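Budgetrunde, die zweite

So, kurz vor der Abgabe noch schnell aufgeschrieben. Der Antrag muss bis Februar durch sein, und die Liste ist immer noch zu lang. 38 Posten. Streichen, streichen.

Erstmal die Greifer. Angebot von Sondness liegt vor: 1.166 Euro pro Handgreifer, mit Kamerahalterung, ohne Kamera. Bosside ist billiger, liefert aber erst nach 22 Wochen. Geht nicht. Also Sondness, und zwar acht Stück, sechs im Einsatz und zwei als Reserve. 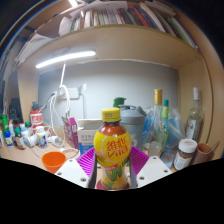
Rabatt ab zehn wurde uns angeboten, brauchen wir aber nicht. Lieber das Geld in Ersatzpolster stecken, die stehen im Angebot nämlich nur als "Zubehör auf Anfrage". Habe nachgefragt, Antwort kam nach drei Tagen, Preis pro Paar ok. Zwei Sätze je Greifer eingeplant. Wartungsvertrag: raus. Schrauben können wir selber festziehn.

Dann der Arm. Wollovholm will uns das große Modell verkaufen, klar. Reichweite schön und gut, aber dann brauchts einen neuen Tisch, neue Absicherung, Anlieferung mit Hebebühne. Miete für ein halbes Jahr ist mir lieber. Kaufoption steht drin, Kleingedrucktes muss ich noch mal lesn.
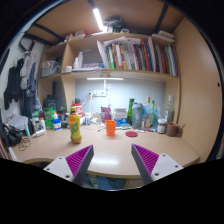

Offen ist der Posten Licht und Strom. In der ersten Fassung hatte ich pro Arbeitsplatz zwei Stative mit Flächenleuchten, völlig übertrieben. Eine LED-Leiste unterm Regal und eine weiße Steckdosenleiste an der Rückwand, so was reicht pro Platz. Kostet fast nichts. Kabelkanäle kommen dazu, fertig.

Software: Văn, Jahreslizenz, nicht drei Jahre. Testphase läuft noch.

Morgen Zahlen in die Tabelle, dann raus damit. Versand und Zoll fehlen noch!!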